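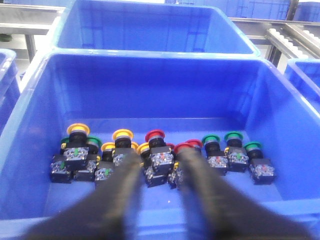

Checkliste Boxhalle Flalteck, Prüfung vor dem Schulprogramm
Stand: 2. Februar 2026

Ring, Seile und Spannschlösser: in Ordnung. Die neuen Eckpolster von Collet sitzen super, kein Spiel mehr!

Ringboden: in Ordnung. Plane straff, keine Falten.

Sandsäcke (9 Stück): acht in Ordnung, einer gesperrt. Karabiner am Fenster ausgeschlagen, Ersatz bei Visura bestellt, Art. 2265.

Leihhandschuhe und Kopfschutz: in Ordnung. Klettverschlüsse halten, Innenfutter gereinigt. Die Kindergrößen sind endlich komplett, richtig klasse!

Erste Hilfe: Mangel. Kühlkompressen nachfüllen, Verbandkasten läuft im Juni ab.

Notausgang: in Ordnung, Matten stehen jetzt auf der anderen Seite (danke an die Gerura-Gruppe, das ging ja fix).

Nächste Prüfung: nach den Osterferien, bitte mit Deckenhaken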